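Callthorpe Housewares Fair, the Wednesday session

The fair at Callthorpe fills two halls of the old market building every June, and I went on the Wednesday because the weekend is too crowded to look at anything properly. Parking is in the field behind the building. It costs 6 dollars and you need cash. Doors open at nine, and the line was short.

Hall one is mostly cookware and storage. Workano had the largest stand, with shelf after shelf of lidded jars and a long wall of hooks. The jars are well made but the lids are stiff, and I had trouble getting one back on. Prices were the same as in their regular catalog, so there was no real reason to buy there and carry it home. Gukulance was across the aisle with folding dish racks. I liked the smaller rack, although it was already sold out for the day.

I spent most of the morning in hall two, where the tableware is. Sikora sells plates, flatware, and table linens, and this year they gave up part of their space to tables for trying out place settings. It is a carpeted corner away from the main aisle, and quieter than the rest of the hall – you could hear the people at the stand without leaning in.

Striped placemats, plain white plates, and simple flatware were the main line. I have had solid-color mats at home for years and did not expect to like stripes, but they work well with white dishes. The wire cutlery holder is sold separately, in black only.

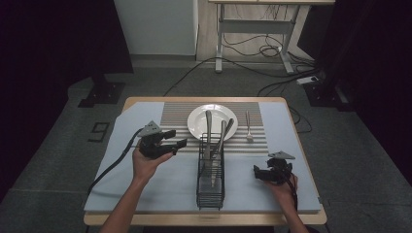
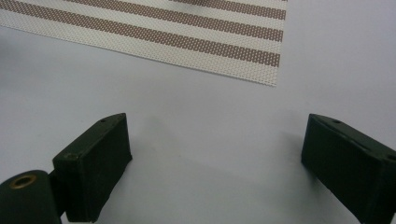
Can you set a place straight from a cutlery holder, or is it better to lay everything out in a drawer tray first? For a small table the holder is quicker. Stand it near the plate, take out one piece at a time, and put it down where it belongs. A tray makes more sense if you are setting for a large group and need many of the same piece.

The woman at the Sikora stand told me the mats should be wiped with a damp cloth and stored flat. Rolling them is fine for a day or two, but she said the ends start to curl after that. A set of mats is 80 dollars, which I thought was high. Single mats are available if you ask at the counter, and they are not marked on the price list.

Lunch is in the side room between the halls. There was soup, sandwiches, and a decent potato salad. It seats far fewer people than it should, and by noon the line went back into hall one – go early or bring something.

The afternoon talk on caring for flatware was worth staying for. Most of it was about drying: take knives and forks out of the dishwasher while they are still warm, and rub them with a soft cloth to keep spots from forming. According to the organizers, about 500 people came through that day, and it never felt packed outside of lunch.

I bought one placemat and a dish brush. The Gukulance rack can be ordered by mail, with shipping in two weeks, and I left my address with them.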